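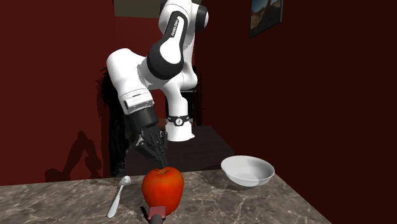
Flerkine project report, second half of term
by Impi Niskanen

I'm supposed to start with the aims, so: get a simulated arm to pick up a piece of fruit and put it in a bowl, on a messy kitchen worktop, without anyone touching the keyboard after "go". That's what we wrote on the form, anyway. There are four of us in the group (me, Rosaire Fehr, Marthinus Engelbrecht and Ilídio Brandão) and our supervisor is Sirkka Seppälä, who let us keep the name Flerkine even though it doesn't stand for anything.

We split the work up in the first session. Rosaire took the grasping, Marthinus did the motion planning, Ilídio built the kitchens and I got the scoring and the logs, plus this report, because I missed the meeting where we decided who was writing it. Fair enough!

Everything runs in Plumeck, the simulator the department uses for the robotics module. I'd only ever used it to push a cube across a floor, so the first fortnight was mostly me asking Ilídio where the menus were. The good thing about it is that you can reset a run in a second and nothing's broken. The bad thing is that you get lazy about it. We did a whole afternoon of runs with the bowl's friction set to zero and didn't notice until the apple slid right up the side and over the rim (we have it saved, it's lovely).

The grasping was the hard bit. We're using a hand with proper jointed fingers on the end of the arm and it's a lot fussier than the two-finger gripper in the tutorials. Come in too fast and the fingertips tap the top of the apple and off it rolls. Come in too slowly and Marthinus's planner decides it's had enough and gives up. Rosaire's first version closed all the fingers together, and the apple squirted out sideways more often than not. Her second version closes the thumb side first, waits a moment, then brings the rest in. I thought the waiting was a bodge, but it's the single thing that helped most, so I've stopped saying so.

Then there's the clutter. On a bare worktop we were doing pretty well by October and feeling quite pleased with ourselves. Sirkka had a look and asked what happens when there's a spoon in the way. So Ilídio wrote a script, which we call Kornar, that takes a list of kitchen things and drops them on the worktop in different places every time, and our nice results fell to bits.

For the scoring, a run counts as a success if the apple ends up in the bowl and stays there for 3 seconds. I wanted to take off marks for knocking other things over, but we couldn't agree on how many, so I just log it separately. With Kornar switched on we did 50 runs on the old grasp and 50 on the new one. The old one managed 15 successes. I'll get to the new one in a minute.

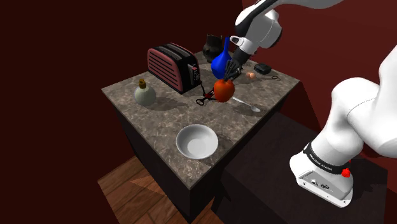
Harju, November

We all went up to Harju for the project week, where you get a room and a decent computer and far too much coffee. I've kept these as notes because I wrote them there and I like them better than my tidy version.

First evening. Layout with the toaster and the blue vase near the back, scissors and spoon out in the middle, and the bowl at the front. Marthinus doesn't like this one at all. His planner treats the vase as a fat box, which means it thinks there's less room next to it than there is, and it brings the hand down at some very odd angles. He's going to try a few smaller boxes stacked up in place of the one big one.

Next morning. Smaller boxes work! Planning takes longer, but the arm comes down much straighter and Rosaire's grasp gets a fair chance. The scissors are still a nuisance. They're so flat that the planner more or less ignores them, so if the thumb swings low it can catch a handle. Ilídio says make the scissors taller in the collision file. Rosaire says that's cheating. We had this argument all through lunch and I'm leaving it out.

Last day. Full set with the new grasp, 50 runs, Kornar on, nobody allowed to fiddle. The success rate came out at 70 per cent. I made Marthinus go through the logs with me twice, because I didn't believe it. Most of the failures are still the apple getting away before the fingers have closed, and a couple are the planner timing out.

What's left to do: pears (they lean), the egg (Rosaire's turn), and Sirkka wants a proper table of the knocked-over things, which I've promised her before we hand in the code.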